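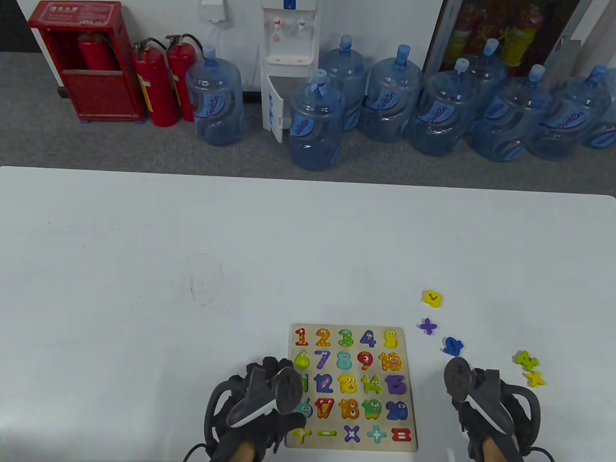 Wooden number tray with loose pieces to the right.

Inset puzzle pieces stick in their recesses for part of the year. Sand or wait?

Posted by shimstock in Woodworking > Repairs

I look after the wooden toys for a toy library in Gasutari. We have 14 inset puzzles of the tray-and-cutout kind, numbers and shapes mostly, from several makers. In winter every piece drops in and lifts out freely. From April on, a few of the trays start to bind. The pieces go in with pressure and have to be knocked out from behind, and on the trays with a glued back that isn't possible.

The room is an unheated ground-floor annex with a concrete floor. Puzzles are stored flat in a stack in a closed cupboard. The worst one is a Kollureck tray, 355 mm on the long side, bought used. The pieces are painted on the face and bare on the edges. The tray is bare all over.

I would like to know whether I should take material off the pieces or the recesses, how much, and whether sealing the edges afterward makes things better or worse. The paint has to stay safe for small children, so I don't want to use anything I can't identify. Wiping down after loans is done with a damp cloth, in case that matters.

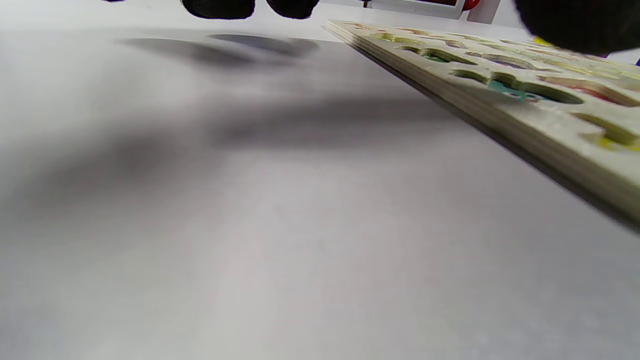
I have already tried candle wax on the edges of one set. It helped for a short time and then collected dust. The trays that bind are not the oldest ones, which I didn't expect.

grainwise

Moisture. Wood takes up water from the air and swells, almost entirely across the grain and hardly at all along it. If the piece and the tray were cut from the same sheet with the grain running the same way, both move together and the gap stays close to what it was. If the maker cut pieces from one board and trays from another, or turned the pieces to save material, the gap closes in one direction.

Check which of yours are solid wood and which are plywood. Look at the edge of a piece. Stripes of alternating color mean plywood, and plywood moves very little. I would expect your binding trays to be solid, or to have solid pieces in a plywood tray, and that would also explain why age has nothing to do with it.

Do not sand yet. Do this first:

Take the binding pieces out and store them on edge with air on all sides, in a heated room. Leave them for more than a week. Try the fit again. If they drop in freely, the wood is fine and the storage is the fault.

Stop using the damp cloth on bare edges, or at least dry each piece right away and leave it out of the tray overnight. A piece put back damp in a closed recess has nowhere to lose the water.

Get the stack off the concrete. Two battens under the bottom shelf and a gap at the back of the cupboard are enough. A cheap humidity gauge from Malinowski or anywhere else will tell you if the change did anything.
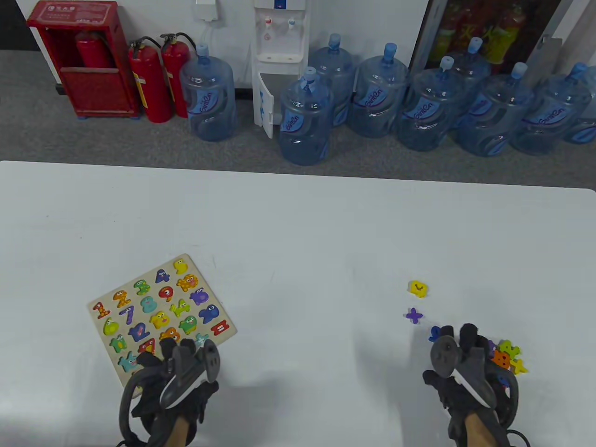 tenon_saw commented that the drying test should be done on the trays as well, because a solid tray can cup on a glued back and pinch the recesses even when the pieces have not changed size.

grainwise replied: Agreed. Lay a straightedge across the back, both ways. If it rocks or shows light in the middle, it has cupped.

deckle

Just sand them. I did 3 sets with a nail file on Sunday and they are all fine now.

burr_and_bevel

Sanding is fine if the drying test has been done and the fit is still tight. Work on the piece, never on the recess. Recess walls are awkward to reach, and removing too much there can't be put back, while a single piece can be recut.

Find the contact points before removing anything. Rub soft pencil on the recess wall, press the piece in lightly and lift it out. The gray marks show where it touches, usually in 2 or three places on the outside of a curve. Sand only the marks with fine paper on a flat block, holding the block square to the edge. Test again after every few strokes. Do it in the damp season, when the fit is tightest.

On sealing: a thin coat on bare edges slows the movement but does not prevent it. Use a water-based clear varnish whose label states that it meets the toy safety standard where you live. I use the Conda one. Coat the edges all the way around, let it cure for the full time on the can, and allow for the film thickness when you judge the fit. Sealing a piece that is still swollen just keeps it swollen for longer, so dry it first.

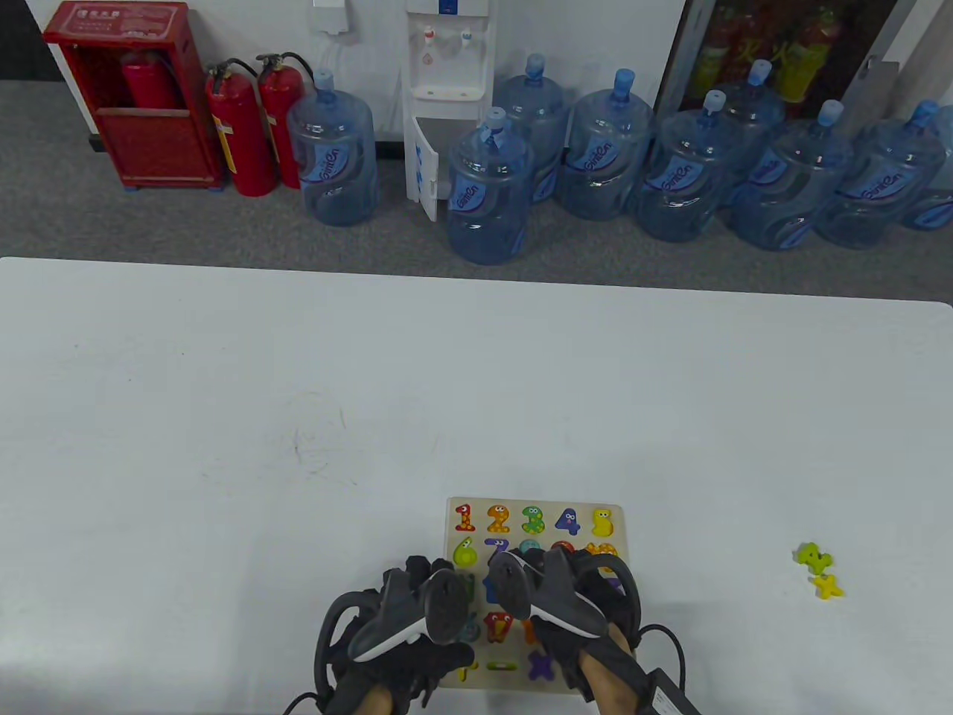 Chipped paint on pieces that have been forced

Feather the edge of the chip with fine paper before the varnish goes on. Don't level it with filler, as filler on a thin edge comes away in flakes. If you can't tell what the original paint is, and on used sets you often can't, leave the sanding alone and retire the piece. The same goes for any piece with a split running in from the edge.

shimstock

Straightedge shows light under the Kollureck tray in one direction only. The plywood trays are flat. I have moved the stack upstairs with the pieces out and will sand what still binds.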